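Home | Shop | Recipes | Classes | News | Contact

FOR IMMEDIATE RELEASE

2/25/19

Grillby opens its soup kitchen classes for spring, and we're starting with split peas

Hi, it's Florêncio Aguiar from Grillby. I'm supposed to write these in the third person and sound like a company, but there are only a few of us here and you'd know it was me anyway, so I'm going to talk normally.

The news is that our spring cooking classes in Clundemcombe are open for booking, and that the little pea soup booklet I've been going on about since August is finally printed. It's called Jitpraphai, after the street-food evening where Edvin Öberg and I first started arguing about dried peas (long story, mostly about whether you soak them). The booklet has 30 recipes in it and every one starts with a bag of dried peas, beans or lentils. Yes, all of them! Even the cake.

I grew up on yellow pea soup. My grandmother made it thick enough to hold a spoon up, and on the second day it had to be sliced. Edvin grew up on it too, in a completely different country, with mustard on the side and pancakes after. When we compared notes we found we disagreed about nearly everything except that the onion should go in early and the salt should go in late. So the booklet has both our versions, on facing pages, and you can decide which of us is right. (It's me.)

We tested like mad over the winter. My neighbors have eaten more legumes than anybody should be asked to, and they were very nice about it. The recipe that changed the most was the green split pea with mint. I had it as a summer soup, served cold, and I loved it, but everyone who tried it asked if I could please warm it up. So now it's a warm soup with a cold spoonful of minted yogurt on top, and I have to admit I make it that way at home too.

The other one I want to shout about is the smoky lentil soup with orange peel. You fry the peel in oil with cumin and a bit of paprika until the kitchen smells wonderful, then fish most of it out and cook the lentils in what's left. It takes one pot and a little over half an hour, and it freezes well if you leave the lemon juice out until you reheat it. 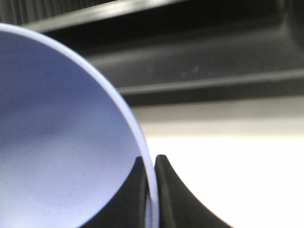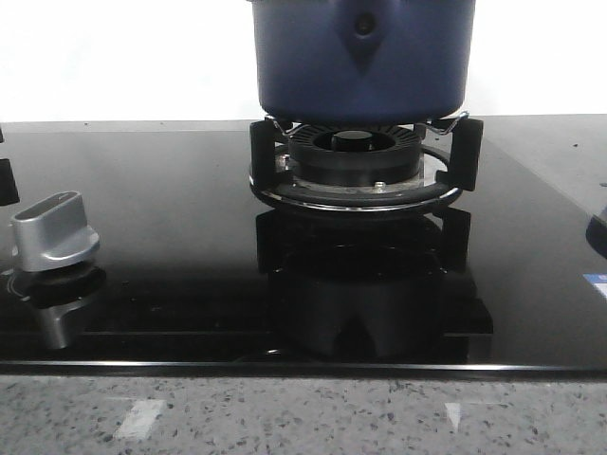
Now, the classes. We're running them in the Hester building again, upstairs, same as last year. Each class is one evening. You'll make two soups and a flatbread, sit down and eat together, and take home a jar of whatever's left. Groups are small so that everyone gets to cook and you don't end up watching the back of my head all night.

There are four evenings on the list so far. Split peas comes first, then a lentil night, then white beans and greens, and then one that Edvin insists on calling The Toppings Class. I teased him about it, but I sat in on his practice run and came home and made four kinds of crunchy things for the top of my soup. Fried capers! Rye crumbs with garlic! He also does a quick pickled red onion that I now keep in the fridge door at all times, and I put it on eggs more often than I put it on soup.

You don't need any experience. If you can chop an onion slowly, you're fine, and if you can't, we'll start there. Please do tell us about allergies when you book. Nearly everything is vegan until the very end, when somebody (Edvin) gets out the butter, so it's easy for us to change things around if we know early.

We had 208 people come through the classes last year, and I'm still a bit amazed by that number. We printed 335 copies of the booklet, and 259 of those are going straight to the shop. The others are for people who come to a class, one each, included in the price. If they run out we'll print more, but my guess is that would take us a few weeks - so if you want one for a birthday or something, don't hang about.

A few people have asked if there will be a meat chapter. There won't, but there are notes at the bottom of several recipes saying where a ham bone or a bit of bacon would go if you wanted one. My grandmother would have been scandalized by a pea soup without ham, and I've tried to respect that.

I'm also happy to share one recipe with any newspaper, newsletter or food blog that would like to print it. The two on offer are the split pea with mint and the smoky lentil. Just ask for the one you'd like and I'll send the full text, with both cup and gram measurements. All I ask is that you mention the booklet by name and spell it right - I've gotten it wrong myself on two labels already.

If you write about food and you'd like to come along to a class, please do! We'll keep a stool for you. You will be asked to peel garlic.

Bookings are through the Classes page, or you can stop by the shop and put your name on the sheet by the register. For anything press related, write to me through the Contact page and put "soup" in the subject line so I spot it. Edvin is happy to talk as well, especially about mustard, and he's best reached in the mornings before he starts cooking.

Florêncio Aguiar
Grillby, Clundemcombe

Share this | 30 shares | 2 comments

Contact | © 2019 Grillby | Back to top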